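The spare room is a verb now

20 March 2020

Filed under: House, Grievances

It began with a roll of tape. I needed it, I knew we owned it, and I knew which desk it would be on, in the sense that everything we own is eventually on that desk. By the time I'd lifted enough wrappers to establish that the tape was elsewhere, I had more or less committed to doing the whole upstairs.

Bed first, then desk. My aunt's rule, and I have never had the nerve to break it.
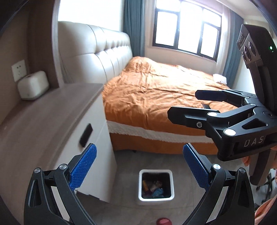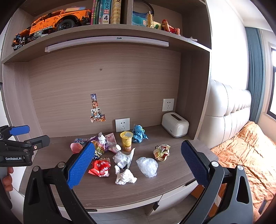
I should say that I bought the orange duvet cover myself, on purpose, in November, when the days were short and I wanted something cheerful to look at. It is cheerful. It also creases if you think about it too hard. I've tried the shake-from-the-foot method and the one where you climb inside the cover like a ghost and grab the corners. Abena Baidoo swears by rolling the whole thing up like a burrito and turning it inside out, and she has sent me the instructions twice. I got as far as the burrito.

What works, mostly, is pulling from opposite corners with a second person who isn't looking at their phone. Then you flatten it with your forearms and leave the room before it can change its mind.

The fringe is staying, by the way. Freya calls it the tea towel of a duchess. I like it, and she doesn't have to vacuum under it.

The desk is a different sort of job. A bed only has one thing wrong with it. A desk has layers, and somebody in this house opens things there and then walks off, apparently believing that packaging evaporates. I did it in one pass with a garbage bag over my arm, paper in one hand and everything crackly in the other, and felt very efficient until I remembered that small parts also come in small crackly bags. So I went through the garbage bag again, on the floor, like a raccoon.

I don't touch the shelf above without permission. The big orange off-roader has been under construction for so long that I dust around it as if it were a heritage building. The instructions say 1,368 pieces. I'm told this is not a lot. The books beside it get to stay upright because the composition book is in regular use (reluctant use, but regular), and the gold pagoda stays where it is because I moved it once and there was an inquiry.

The stickers on the back panel I've given up on. I had a go at a corner with my thumbnail -- it wasn't interested -- and Lionel Sowerby at work told me to try a hair dryer, then spent ten minutes describing what a hair dryer had done to his own cupboard door. They can live there. They're lined up better than anything I've ever hung on a wall.

Total time, 37 minutes, of which 12 were the raccoon part. I did wipe the desktop down afterward with a damp cloth and some of that Girkik spray that smells like a dentist's idea of a lemon.

Still no tape. I've ordered 3 rolls, and I assume they'll come in a great deal of packaging.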